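Acoustics of Musical Instruments
Unit 2: Vibrating membranes
Notes prepared by Ditte Lund, Medthorpe

2.1 Strings and membranes compared

A stretched string has overtones at whole-number multiples of its lowest frequency, so the ear hears a definite pitch. A circular membrane fixed at its rim does not behave this way. Its mode frequencies follow the zeros of the Bessel functions, and for an ideal membrane the first few ratios are 1, 1.59, 2.14 and 2.30. The sound has a weak sense of pitch unless something in the instrument shifts these values.

2.2 Tension and radius

The lowest frequency is proportional to the square root of the tension divided by the surface density, and inversely proportional to the radius. Doubling the radius at fixed tension halves the frequency.
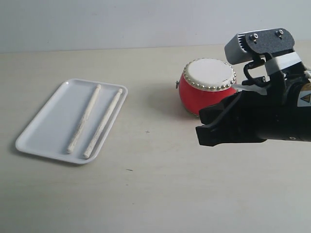

Modes are labelled (m,n), where m is the number of nodal diameters and n the number of nodal circles, the rim included. The (0,1) mode moves the whole head in one direction at a time, radiates strongly and dies away fast. Striking at the centre excites only modes with m = 0. With a small drum such as the red one, the radius term alone puts the (0,1) mode higher than on a large drum of equal tension and density - compare problem 2 below.

2.3 Air loading

Air on either side of the head adds effective mass and lowers the low modes most. In a closed shell the trapped air also acts as a spring, which raises (0,1).

Problems

1. A head has its (0,1) mode at 861 Hz. Ignoring air loading, find the (1,1) mode.
2. The tension is then raised until (0,1) lies at 1042 Hz. By what factor has the tension changed?

Reading: Yadav, chapter on plates and membranes.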